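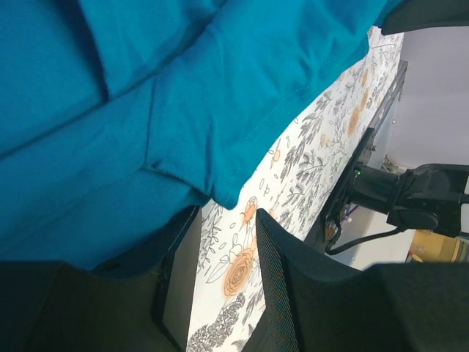 Blue fabric on the flowered cloth.

Plemo fabric shaver, four months in

I put off buying one of these for years and now I'm a little annoyed with myself! The Plemo cost me $112 with the spare blades, a lot for something that eats fuzz, and I've used it nearly every weekend since it came.

It did my gray wool cardigan first. Fifteen minutes, slow circles, and the elbows looked the way they did when I bought it. Then the couch cushions, then my husband's hiking socks (he didn't ask). The motor is quieter than my old Dralum, which sounded like a blender full of gravel, and the lint cup is big enough that I only empty it once per sweater.

Gripes? The charging cable is short, and the guard with the wide holes pops off if you press hard. On thin knits I'd use the fine guard and keep the cloth flat, or you can nick a hole. Ask me about my green scarf.

Battery gets me through three sweaters. Replacement blades are easy to find, and mine are still sharp.

Five stars from me, minus a bit for that cable.

Merike Siliņa
February 7, 2025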